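The Night Shift at Rinmont: A Talk With Idun Eklund

I got to the pulmonary rehab wing at Rinmont with a coffee I wasn't allowed to bring in, so the first ten minutes of my talk with Idun Eklund happened in the stairwell. She didn't mind. She takes the stairs anyway, she told me, and she likes to see how visitors are breathing by the second landing. 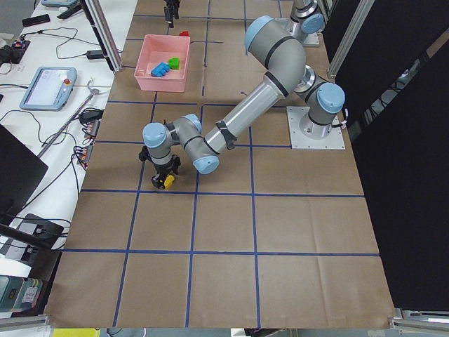
"You did fine," she said when we got to the top, and I was more pleased about that than I should have been.

Idun is a respiratory therapist. She started on nights, in a general hospital where she was the only therapist on the floor after eleven, and she now runs the outpatient program for people with COPD and other long-term lung trouble. I'd wanted to meet her ever since my uncle went through a program like hers and came out of it bossing the rest of us around about posture.

I asked her what she'd thought the job would be, back when she was training.

"Machines," she said. "I thought I'd be setting up machines. And on nights I was! You go from one ventilator to the next, you check your numbers, you do your suctioning, you write it down, and then somebody pages you to the ER. I loved it, I really did. I was 20 pounds lighter and I lived on crackers."

What changed? She had to think about that. There was a man who kept coming back, she said, four admissions in one winter, always in the small hours and always frightened. She'd treat him, he'd improve, he'd go home. The fourth time she sat down on the end of his bed and asked him to show her how he used his inhaler.

"He sprayed it at his tongue and swallowed," she said. "He'd been doing it that way for years. He was so polite about it, he said it tasted terrible but he figured medicine does. And I had walked past that. I'd been in his room I don't know how many times and I had never asked."

She moved to outpatient work the following December. The program at Rinmont was small then, with a borrowed room and two treadmills, one of which had a personality. (She called it something else but asked me not to print it.) Patients came twice a week. Her boss was Wenceslao Quiroga, a lung doctor who had been trying to get the thing going for ages and who, Idun said, wrote the longest emails of any human being she's known.

He joined us for part of the afternoon, so I asked him about the emails.

"They were all necessary," he said.

Dr. Quiroga talks slowly and looks at the ceiling while he does it. I asked him to explain rehab as he'd explain it to a patient who doesn't want to go, and he said most of them don't want to go. "They have been short of breath for a long time, and they've learned to avoid it. They stop taking the garbage out. Then they stop going upstairs. The legs get weak, and weak legs need more air to do the same work, so the next thing is harder too. I tell them we are going to make them short of breath on purpose, in a room with people who know what to do about it. Some of them laugh at me."

"Some of them leave," Idun said.

"Some of them leave," he agreed.

The ones who stay get an exercise plan, a lot of practice with pursed-lip breathing, and a weekly class that Idun teaches herself. I sat in on one. The subject was how to take a shower, and I'll admit I expected to be bored, but it was the liveliest hour I've spent in a hospital. A woman with a portable oxygen unit said she'd given up washing her hair standing up and felt like a queen on her shower stool. A man across from her wouldn't have a stool in the house. They went at it for a while. Idun let them, then talked about terry robes – you put one on straight from the shower and skip the toweling off, which can leave people with bad lungs completely worn out. Half the class wrote that down. So did I, for my uncle.

Afterward I asked her whether anybody had taught her that.

"A patient did. Most of the good stuff comes from patients. The fan on the kitchen counter, the basket on the walker, putting your socks on before your shoes are anywhere near you. I had one lady, she'd been a school bus driver, and she worked out the whole grocery store by where she could lean. She knew which freezers were the right height."

I wondered about the numbers side of it, since she'd liked that part on nights. She still does. Everyone walks a corridor for six minutes at the start of the program and again at the end, and she writes both distances on a card for the patient to keep. The card matters to people more than she'd guessed. One man gained 70 yards and had his laminated.

"And then somebody else gains 2," she said. "That's hard. You're standing there with the clipboard, and they're looking at you. But maybe the year before they'd lost a whole lot, and holding steady is a pretty good year. I try to tell them so without sounding like a greeting card."

We got onto oxygen after that, and I had a dumb question, which I asked anyway: why don't people want it? It had been the big fight in my own family. Idun didn't think it was dumb.

"It's the tubing. People see the tubing before they see you. I've had folks who'd wear it all day at home and take it off to walk into church, which is when they need it most. I don't scold. I ask them to try it on the treadmill, on and then off, and watch the reading on their finger. I want them to see it for themselves."

Dr. Quiroga brought up age, because I'd asked him whether there was a point where it's too late to start. He doesn't believe so. One of their regulars began at 80, he said, and complained through every session, and still turns up to the maintenance group on the first floor to complain there.

"He says the music is bad," said Idun.

"The music is bad," said Dr. Quiroga, and then he had to go, with a stack of charts under one arm. He'd promised to send me some background reading. It arrived that evening, and it was a very long email.

I stayed on with Idun while she wiped down the bikes. She does miss nights a little. She misses the quiet at four in the morning, and the nurse who used to hide good tea behind the printer paper. She doesn't miss driving home with the sun in her eyes. What she'd like now is a second class for the people who live with the patients, the husbands and daughters who do all the hovering. "They hold their breath too," she said. "You watch them on the bench during the walk test. I want to get them in here and let them ask whatever they want with the patient out of the room."

She hasn't got the hours for it yet, or the room. She's asked for both, and she's had a maybe on the room.

On my way out I took the stairs down, and she called after me from the landing to breathe out on the effort. I said it was no effort, I was going down. "Then you've got no excuse," she said, and went back to her bikes.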